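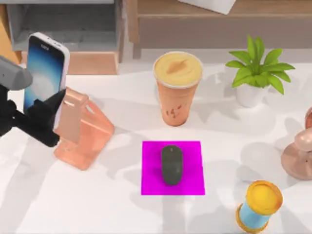 Budget check: two-arm bench cell plus simulation seats

Posted in: Buying and Planning

tannerbench
I'm putting together a request for next year and would like people to poke holes in it before it goes to Girish Nautiyal, who signs off on equipment over here. We do handling tests for small consumer goods. Phones onto stands, mice onto mats, that kind of desk-sized work. Right now it is all done by hand at two benches and we want to move part of it to a pair of arms.

The picture is from our sim trial. Gripper has the phone by the lower half, upright, stand right behind it. We added desk clutter on purpose (drink cup, plant, can) so the arm has to work with things near it.

What I have on the list:

Two arms with controllers, Benatby
Two parallel grippers and a spare set of fingers
One bench with a stiff top
Vulix simulation license, 2 seats, one year
Install and safety review
Spares

The question is mainly whether to buy both arms at once or start with one and use the sim for the rest. Delivery quote is 20 weeks either way.

mordecai_k
Buy one arm. Holding a phone and setting it on a stand is a one-arm job. The mouse on the mat is a one-arm job. You only have one arm in view in your own render.

tannerbench
Fair, but there are two in the model, the second one is just outside that view. We have tasks on the list that need both, like holding a box steady while the other arm takes the insert out. Those make up 9 of the jobs we want to cover in the first year.

mordecai_k
Then do those nine in sim and leave the second arm for the year after. I've sat through too many reviews where the second arm had a dust cover on it.

flangeplate
I'd go the other way. We bought one arm first and the second one later, and paid for install twice, safety review twice, and a new bench because the first was too short for both bases. The second arm itself was the cheap part. If you are fairly sure you will want two, get the bench and the cabling for two now even if you only put one arm on it.

What is the stiff top, by the way? Our first one was a regular lab table and it moved every time the arm stopped hard.

tannerbench
Steel frame, bolted to the floor. The top is not decided. Our model has a white veined surface because that was in the library, so don't read anything into that.

n_goh
Nadhirah Goh here, I do purchasing for a group with a similar setup. A few things I would want to see in the request that are not on your list:

Fingers. One spare set is not enough if you are going to hold phones, cups and cans with the same gripper. Stock jaws are hard and phones have glass on them. Budget for soft pads and treat them as a consumable. We order ours from Plornach, and a pack of pads was 1062 last time including shipping. That went on our operating line and not on equipment, which made the approval easier.

Test items. You will go through phones. Dummy units are fine for most of it. Put them on the same line as the pads.

Calibration time. Someone has to do it and that person has a day rate, even if they are already on staff.

Renewal. A one-year license means you are back asking for money next August. Ask Vulix for a multi-year price in writing now.

tannerbench
This is very useful, thank you. I had pads under spares and did not think of them as a running cost. Will split it out.

mordecai_k
Agree with all of that. Still say one arm.

pallet_jack
Question about the sim. How much are you trusting it for the grasp? In my experience the sim is good for reach and layout and whether the wrist hits the stand on the way down. It is not much good for telling you if a phone slips. Your gripper there is wrapped around a good part of the phone, and the stand is right up close to it. I would want to know what the clearance is when it lets go.

tannerbench
We trust it for reach and layout. For grip force we plan to test on real hardware only. Clearance at release is one of the things we are looking at this month. The stand is a soft orange see-through plastic in the model and I have not decided if we keep that. See-through parts give some depth cameras trouble.

pallet_jack
They do. If your real stand is going to be clear or tinted, plan for it in the camera line. I don't see a camera line.

tannerbench
You don't see one because I forgot it. Adding it.

flangeplate
Two cameras, minimum. One overhead and one on the wrist. And mounts. Mounts always get left off and then someone spends a week making them from aluminum bar.

mordecai_k
One camera per arm, so if you buy one arm you save there too.

flangeplate
The overhead one doesn't care how many arms you have.

n_goh
On one arm or two, ask Benatby to quote the second as an option with the price held for twelve months. Most vendors will do it if the first order is firm. Then the request has a base figure and an option, and Girish or whoever can say yes to the base without having to argue about the rest. The bench and cabling for two go in the base, as flangeplate said.

mordecai_k
I can live with that.

tannerbench
I like that too. Revised list:

Base
One arm with controller
One gripper
Bench and cabling sized for two arms
Cameras and mounts
Simulation license, 2 seats, multi-year price requested
Install and safety review, written to cover the second arm

Option, price held
Second arm with controller and gripper

Operating line
Finger pads
Dummy phones and other test items
Calibration days

The nine two-arm jobs stay in sim until the option is taken up.

pallet_jack
Ask whether the safety review can really be written for two arms with only one installed. Ours could not. The reviewer wanted to see both of them moving.

flangeplate
Same at our place. They will look at the drawings early but the sign-off has to wait. I'd leave some money in the option for a second visit.

tannerbench
OK, second visit goes in the option. I'm sending the draft to Girish on 2019-09-23 and will post what comes back. If anyone has a contact at Benatby who handles price holds, please message me. The one I have only does service.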